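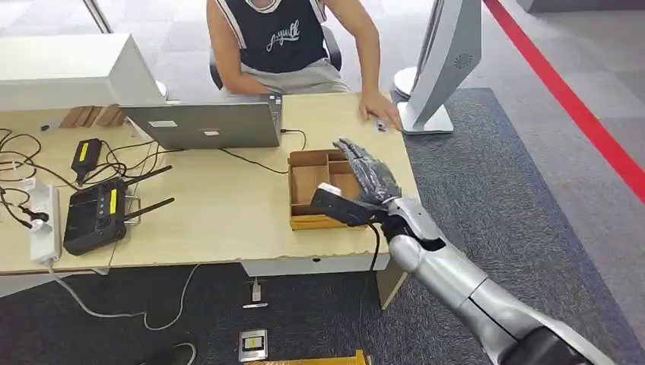
Branholm Winter Lantern Festival: A Review From the Cheap End of the Pier

About Branholm Events
The Branholm Lantern Festival began, depending on which plaque you believe, either as a way of guiding the herring boats home or as a way of complaining to the harbor master about the herring boats. Both plaques are on the same wall. I have now been to the festival twice, once as a guest of friends and once as a paying adult with a wristband, and this review covers the second visit, when I was cold and had spent money.

It takes place over two nights in December. The first night is the solemn one, with the procession. The second is the one with the pickled eggs.

Getting There
Branholm is at the end of a single-track rail line from Viltard, and the last train back leaves before the final lantern is lit. The town must know this. There are 40 guest rooms in the whole place, and I suspect the train timetable has had something to do with how full they are. I booked in August and still got the room over the fish smoker, which I will come back to.

If you drive, park at the top of the hill by the church and walk down. There is parking by the harbor too, but the procession goes straight through it, and I watched a man in a small blue hatchback sit very still for an hour and a half while children with paper lanterns flowed past him on both sides. A few of them waved. He waved back, the first few times.

The Procession
Everyone gathers at the old net sheds at dusk. You are handed a lantern made of waxed paper over a willow hoop, and you are expected to know how to hold it. I did not. The correct way is low and out to the side, with the elbow locked, and a girl of maybe seven told me so in the tone my dentist uses.

Then the whole town walks in silence to the end of the pier. Nothing is said, no music is played, and all you hear is boots on planks and the odd hiss when sleet hits a lantern. I came prepared to find this a bit much. I have sat through a good many revived traditions in which a man in a felt hat reads aloud from a laminated card. Branholm doesn't go in for that. They walk, they stand, somebody rings a handbell, and the names of the old boats are called out one at a time. The crowd answers "home" to each of them. It takes twenty minutes and I would not have cut any of it, except possibly the wind.

The job of calling the names goes to a different resident every year. This time it was Alvar Strand, a retired ferry pilot with a voice like a cellar door, and he did the whole list from memory. He skipped one, was corrected by most of the pier, said "Yes, yes," and put it in.

The Second Night
Whatever dignity was built up on the first night is gone by lunchtime on the second. This is the Egg Night. The old story goes that the boats once came home with no fish at all and the town had to eat what was in the jars. What was in the jars was eggs. To mark the occasion, teams of four now race from the net sheds to the church carrying an enormous jar of brine between them on two poles, and whoever arrives with the most brine wins the right to drink something that is not brine.

There are heats. There are also costumes, and a great deal of argument over what counts as a pole. The hill is cobbled and steep, and by the third heat it has been thoroughly brined and behaves accordingly. Stand on the left going up. The right side is for locals and people who don't mind about their shoes.

I liked the final very much, although it was over in less time than the speech that came before it. The team from the Jansen bakery won by a clear four inches of liquid and were carried off to be congratulated by the losing team, who had hardly any liquid left and smelled tremendous.

Food and Drink
The food stalls open in the afternoon and run out early. Get the smoked mackerel on black bread first and look at everything else afterward. The hot apple drink is good and comes in a mug you can keep. The pickled eggs are pickled eggs. There is a stall selling a chocolate version, sponsored by a ferry company called Mirkex, and I ate one so that you may walk past it.

Vegetarians will do well out of the eggs and not out of much else. A potato was found for my companion after some discussion.

Where I Stayed
The room over the smoker was clean, warm and cheap. The bed was excellent. I have washed my coat 2 times and it still turns heads on the bus, mostly among dogs. Ask for a room at the back.

What It Costs
The procession is free, as it should be. A wristband for Egg Night gets you the mug, one drink and a place behind the rope. They sell 200 of them, and the rope is in the right spot, just past the bend where most of the spilling happens. Without one you can still see perfectly well from the churchyard wall, if you get there early and bring something to sit on.

The Complaints
The toilets are at the top of the hill and the drinks are at the bottom. The printed program has the heats in the wrong order. The fireworks on the second night were postponed because of the wind and then let off at seven the next morning, apparently to use them up, directly behind the guest house.

Verdict
Four stars out of five. Go for both nights if you can; if you only have one, make it the first and buy a jar of eggs to take home. I took home two. One of them is still on top of the refrigerator, and we are being polite to each other.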